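Lullinside Robotics Club
Frequently asked questions

Last updated August 5, 2026

Who can join?

Anyone in Years 9 to 12 at a school in the Urnevbridge area, including home-schooled students. You don't need to have done any programming. Most new members haven't, and the first term starts from scratch.

Where and when do you meet?

In the Mallano Building, ground floor, after school. Sessions run for 2 hours. The side door is locked once we start, so if you're late, ring the bell and wait.

What does it cost?

The fee is $70 a term. It covers your seat in the workshop, parts and the safety course. Competition entry is a separate $49 per student, and you only pay it if you're on a team.

What do students work on?

Juniors build small wheeled robots for the first two terms. Seniors work on bin picking, where the arm has to take mixed items out of a bin one at a time and put them somewhere else. It sounds easy until you try to program it. 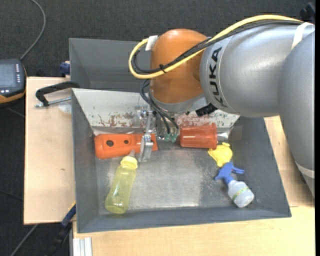 3 min read

Why household items instead of blocks?

Blocks are all the same shape and teams get used to them quickly. A tumbler on its side, a baby bottle and a small spray bottle each need a different grip. See-through plastic also causes trouble for the camera software, and we want students to deal with that early. You can bring in items from home if they're clean, empty and not glass.

Do students get to run the big arm?

Yes, once they've passed the safety course and a short practical test. Until then they write and test their programs in the simulator. A supervisor is in the room whenever the arm is powered, and only one student at a time holds the controller. Everyone else stays behind the line.

What is the Margaritis Cup?

It's our end-of-year competition, held in December. Each team gets 300 seconds to clear a bin. Points are given for every item placed in the target area, and points come off for drops and for touching the bin walls. The full rules are handed out at the start of Term 4. Changes after that are pinned to the noticeboard and emailed to team captains.

Can I choose my team?

You can name one person you'd like to work with. The rest is up to the coordinator, Vangelis Deligiannis, who tries to put at least one experienced programmer on each team.

What programming language do you use?

Python for nearly everything. Seniors also learn enough of the arm's own language to read a program and fix it.

What should I bring?

Closed shoes, a notebook and a laptop if you have one. We have a few to lend — ask before the session, as they need charging. Long hair has to be tied back, and lanyards come off in the workshop.

Can parents watch?

Parents are welcome for the last part of any session and for the whole of the Cup. Younger brothers and sisters need to stay with an adult.

What if I miss a session?

Notes and code go in the shared folder the same night. If you miss the safety course you'll have to wait for the next one, which is held at the start of each term.

How do I sign up?

Fill in the form at the front desk or ask for one by email. Under-18s need a parent's or guardian's signature. If the term is full we'll put you on the waiting list and contact you when a place opens.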